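Extended warranty on a Senard fridge, worth it or not?

tallpines
Posts: 16
Nov 28, 2021

We're replacing the fridge and picked a Senard at Ovano. Price is $1204. The sales guy wants to add five years of coverage, and he says most people take it. Has anyone here ever gotten money out of one of these plans?

mudroom_mike
Posts: 2340

Most people take it according to the guy who gets paid when they take it. Ask him for the claim denial rate and watch him go look for a manager.

Read what it excludes. Mine left out shelves, drawers, door seals, the ice maker and "cosmetic parts." That's most of what breaks on a fridge.

larkspur

I'll disagree with Mike. Our compressor quit in year four and the plan covered the whole repair. It took two calls. If you can't easily cover a big repair bill out of pocket, I don't see what's so dumb about paying to avoid one.

mudroom_mike

Glad it worked for you. One fridge doesn't tell me much. And did you check whether the compressor was still under the manufacturer's warranty? On a lot of models the sealed system is covered longer than everything else, and the store is happy to sell you the same coverage twice.

larkspur

I did not check. Fair point, and now I'm annoyed.

quietcorner

Who is behind the plan? When I bought from Ovano the paperwork said Mukham, and the store wanted nothing to do with it once I left. I waited 10 days for a callback in June with everything in coolers. They do reimburse spoiled food, but you need receipts. Who keeps receipts for mustard?

tallpines

Just looked and yes, it's Mukham. The brochure says "hassle-free" four times and doesn't give the exclusions. Those are in a separate document you get after you sign.

mudroom_mike

There's your answer.

larkspur

You can usually cancel in the first month for a full refund, so you could sign, read it and then decide. Get that in writing though.

quietcorner

Or put the money in savings and call Manríquez if it breaks. They fixed my dishwasher and told me what the part cost before they ordered it. I still think the food coverage is a gimmick. By the time you add up the ketchup and whatever else was in the door, you're under the minimum claim anyway.

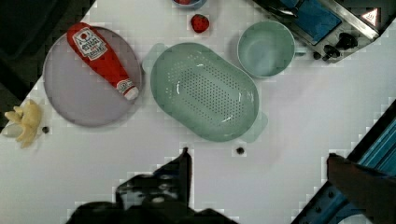

So my vote is skip it, but get the exclusions from Ovano before you pay for the fridge. If they won't hand them over, I'd wonder what else they're vague about, delivery damage for a start.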